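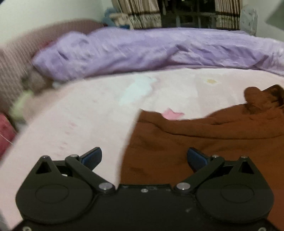
How many times do you have to show a robot a job before it can do it alone?

More than you'd like, and it depends on the job. For folding one piece of clothing I planned on 300 demonstrations and ended up at nearly 400.

The task I picked is folding a brown garment on a bed. You hold the gripper in your hand, do the fold with its two fingers, put everything back in a heap and start over. I tried remote control first, back in December, with an arm at the Kullow workshop. Each fold took 7 minutes and my wrist hurt. By hand it goes much quicker, and I can do it in a bedroom at night with the curtains open or shut.

Two things I changed along the way. I stopped smoothing the cloth out between tries, so every start is a different crumple. I also slowed down before closing the fingers — my early runs grabbed so fast that the pads slid off the fabric.

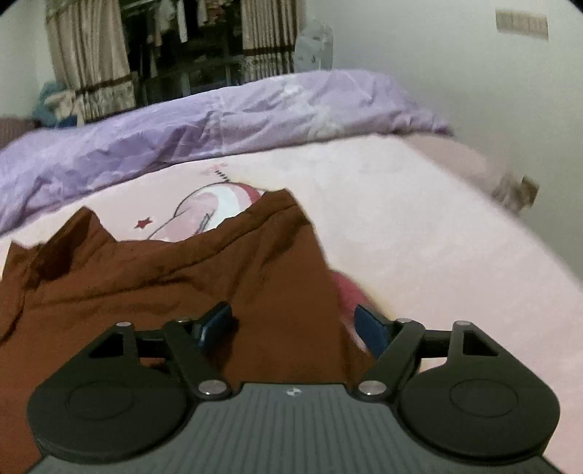

Seams are still a problem. If I pinch right on one, the fold comes out thick and opens up again, so now I aim a little to the side. I throw out any run where I miss the grab more than twice. Last week that was 5 runs, mostly from the end of the evening.

Next up is a towel, then socks if I can stand it.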